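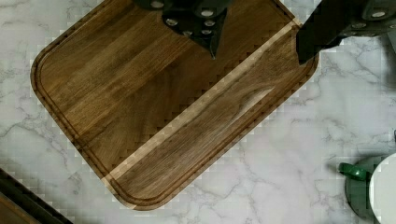 Subject: Re: Counter layout rules, first draft

Hi everybody,

Thank you, Siu-ming, for getting this started, and sorry it took me most of September to sit down with it properly (I had a pot of tea and your draft and a very good intention every evening, and you know how that goes).

Siu-ming Lai wrote:
> I would like one page that all four kitchens can follow. My proposal
> is that the counter is left as a household would leave it, and only
> the work area is kept free. The Wurnari kitchen clears everything
> away and Fona clears nothing, so we can't compare runs. Also, who
> decides when a run is stopped?

I'm with you on the household part! Out of the 188 runs I went back through, the ones I learned the most from had ordinary clutter in them. A toaster with a cutting board lying just behind it, its front edge tucked a little way under, is exactly the sort of thing people live with, and I'd hate for us to tidy that out of the rules. Jars and canisters along the backsplash are fine by me too, as long as the arm has room to come down among them.

So let me try some wording, and please do pull it apart:

1. Leave everyday items where they are, and write down the layout before the first run. If a board or tray overlaps another item, note which one is on top.

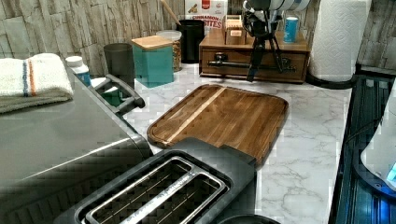
2. Unplug anything that heats if the gripper will be working within 7 inches of it.

3. Fold towels and keep them off warm appliances. Liu and I went back and forth on this one, and I'm still for being strict.

4. The person at the stop button decides when a run ends, and doesn't have to defend it afterward. Two people in the room, always.

I'd love to hear from the Vustari folks on number 2, as their counters are so much shorter than ours.

Warmly, and with thanks for your patience,
Marguerite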